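손으로 가르치는 일, 3개월째

저는 한국어로 글을 쓴 지 오래되지 않았습니다. 문장이 조금 딱딱해도 이해해 주시기 바랍니다. 회사 동료들이 제가 요즘 무슨 일을 하는지 자주 물어봐서, 이번에는 일에 대해 조금 자세히 적어 보려고 합니다.

저는 2월부터 Maltley라는 작은 회사에서 일하고 있습니다. 맡은 일은 로봇에게 집안 정리를 가르치는 것입니다. 가르친다고 하면 사람들은 보통 코드를 쓰는 모습을 생각합니다. 그런데 제 하루의 대부분은 손잡이가 달린 그리퍼를 들고 서서 물건을 집고, 옮기고, 내려놓는 일입니다. 그리퍼에 달린 카메라가 그 과정을 기록하고, 나중에 학습을 맡은 팀이 그 기록으로 모델을 훈련시킵니다.

처음 배운 방법은 원격 조종이었습니다. Dostine이라고 부르는 장비로 옆방에 있는 로봇 팔을 움직였습니다. 제 손과 로봇의 손 사이에 아주 짧은 지연이 있었는데, 그 짧은 시간이 저에게는 큰 문제였습니다. 컵을 잡으려고 하면 이미 컵을 밀고 있었습니다. 첫 주에는 하루에 쓸 만한 시연을 41개밖에 만들지 못했고, 퇴근할 때는 어깨보다 눈이 더 아팠습니다. 화면만 보면서 깊이를 짐작해야 했기 때문입니다.

손에 드는 그리퍼로 바꾼 뒤에는 일이 훨씬 자연스러워졌습니다. 손가락에 닿는 힘이 손잡이를 통해 조금은 전해집니다. 물건이 미끄러지려고 할 때 그것을 느낄 수 있습니다. 다만 자유로운 만큼 나쁜 습관도 그대로 기록됩니다. 저는 물건을 집기 전에 손목을 한 번 살짝 돌리는 버릇이 있는데, 제가 그런 줄도 몰랐습니다. 학습된 로봇이 똑같이 손목을 돌리는 것을 보고 나서야 알았습니다. 조금 부끄러웠고, 조금 신기했습니다.

요즘 하는 작업의 이름은 Stubbs입니다. 왜 이런 이름인지는 아무리 물어봐도 대답해 주는 사람이 없습니다. 내용은 단순합니다. 선반 안에 생활용품을 놓고, 그중 하나를 정해진 방법으로 다룹니다. 목표는 시연 3,000개입니다. 숫자만 들으면 지루할 것 같지만, 물건마다 성격이 달라서 생각할 것이 많습니다. 높은 병은 위쪽을 잡으면 쉽게 넘어집니다. 책은 비스듬히 기대어 있으면 한 권을 움직일 때 옆의 책까지 따라 움직입니다. 뚜껑이 있는 찻잔은 옮기는 동안 뚜껑이 흔들려서, 저는 숨을 참고 천천히 움직이게 됩니다.
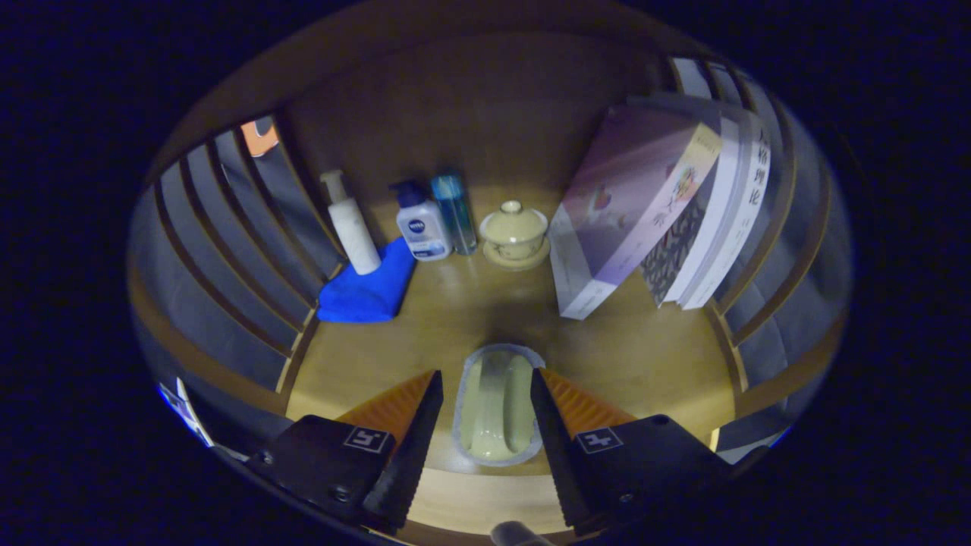
제가 가장 어렵다고 느끼는 것은 낮고 납작한 물건입니다. 예를 들면 비누 받침 같은 것입니다. 높이가 낮기 때문에 그리퍼의 손가락을 바닥 가까이까지 내려야 합니다. 너무 내리면 손가락 끝이 나무 바닥에 닿아서 긁는 소리가 나고, 덜 내리면 가장자리만 스치고 놓칩니다. 둥근 모양이면 잡는 방향도 중요합니다. 긴 쪽을 잡을지 짧은 쪽을 잡을지 미리 정하고 들어가야 합니다. 들어간 다음에 망설이면 그 망설임도 데이터가 됩니다.

그래서 저에게는 순서가 생겼습니다. 먼저 물건을 눈으로 봅니다. 그다음 그리퍼를 물건 앞에서 잠깐 멈춥니다. 두 손가락이 물건의 양쪽에 똑같은 간격으로 있는지 확인하고, 그때 닫습니다. 선배는 이 멈춤이 너무 길면 좋지 않다고 했습니다. 로봇이 멈춤도 배워서, 나중에 물건 앞에서 한참 서 있게 된다고 합니다. 저는 지금도 멈춤의 알맞은 길이를 찾고 있습니다. 마음속으로 박자를 세기도 하는데, 피곤한 오후에는 그 박자가 느려집니다.

선반은 탁자보다 어렵습니다. 탁자 위에서는 어느 방향에서든 손이 들어갈 수 있지만, 선반은 벽이 있고 입구가 하나입니다. 손을 넣는 각도가 정해져 있고, 나올 때도 같은 길로 나와야 합니다. 들어갈 때는 조심하다가 나올 때 방심해서 옆의 병을 건드린 적이 많습니다. 그런 시연은 버립니다. 처음에는 버리는 것이 아까웠습니다. 그런데 Altinier라는 검수 도구로 제가 만든 영상 100개를 이어서 본 날, 생각이 바뀌었습니다. 아깝다고 남겨 둔 것들이 나머지와 얼마나 다른지 바로 보였습니다.

어두운 곳에서 하는 작업도 있습니다. 실제 집의 선반은 안쪽까지 밝지 않으니까 당연한 일인데, 저는 불을 다 켜 놓고 일하는 것이 습관이 되어서 처음에는 불편했습니다. 지금은 오히려 어두운 쪽이 좋습니다. 조용하고 집중이 잘 됩니다. 저만 그런지도 모르겠습니다.

부모님께 전화로 제 일을 설명한 적이 있습니다. 어머니는 한참 들으시더니, 그러면 네 방부터 정리하라고 하셨습니다. 맞는 말씀이라서 대답을 못 했습니다. 제 방 책상에는 지금도 책이 쌓여 있고, 컵이 두 개 있습니다. 하루 종일 물건을 제자리에 놓다가 집에 오면 아무것도 집고 싶지 않습니다.

그래도 이 일이 마음에 듭니다. 말로 설명하지 않고 손으로 보여 준다는 점이 좋습니다. 외국어로 사는 사람에게는 이것이 꽤 편합니다. 회의 시간에는 단어를 찾느라 늦게 대답하지만, 그리퍼를 들고 있을 때는 단어가 필요 없습니다.

다음 달에는 두 손을 쓰는 작업을 시작한다고 들었습니다. 수건을 접는 일이라고 합니다. 저는 수건을 예쁘게 접지 못하는 사람이라서 지금 집에서 연습하고 있습니다. 잘 되면 그때 또 쓰겠습니다.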